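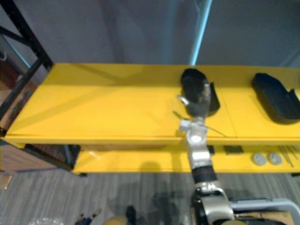 Figure 3. A yellow two-tier shelf with two dark, shoe-shaped items on the upper level.

4.2 Role assignment in shared accounts

The second part of the study examined how small retail businesses divide access rights when several employees work in one inventory account. Records were drawn from 63 businesses using the Deloline stock management service. Six of these had only one active user during the study period and were set aside, leaving 57 for analysis.

Deloline provides three built-in roles: owner, editor and viewer. An owner may also create custom roles, for instance one that can change stock levels but cannot see purchase prices. Custom roles were used less often than expected. Most businesses gave every employee the editor role, including seasonal staff who only needed to look up items. Where custom roles did exist, they had usually been set up in the first weeks and were seldom changed afterward.

Permission errors were taken from the activity log. An error was recorded when a user tried to open a page or save a change that the assigned role did not allow. The log for April held 900 such entries. Of these, 700 came from viewers trying to correct a quantity – a task that many owners believed the viewer role already covered. The remaining entries were spread across supplier records, price lists and user settings.

The pattern differs from the one reported for Besico in Section 3, where roles are tied to a store location and a new user receives no rights until a location is chosen. Owners in the Besico group made fewer changes to roles after setup, but they took longer to add each new user. Whether the same holds for businesses with more than one warehouse could not be tested with the present data and is taken up in Section 5.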